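Equipment planning for packaged-food handling

Equipment planning for packaged-food handling is the process of setting quantities, costs and delivery dates for grippers and related hardware before a project starts. Budgets normally separate the gripper, finger pads, mounts and spare parts.

Hand-held grippers with two fingers and ribbed pads are used on individually wrapped goods such as bread and snack cakes, where film wrappers differ in gloss and stiffness.

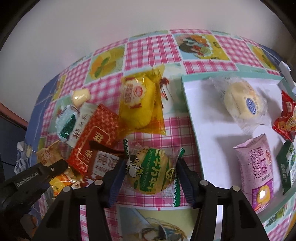
Budgeting

The Birklow method, set out by Merja Hakala, plans for 6 grippers per site and 40 pairs of pads. It reserves 10 percent of the hardware budget for pivot pins and screws. Orders are placed 90 days before work begins. Test goods are listed as a separate consumable.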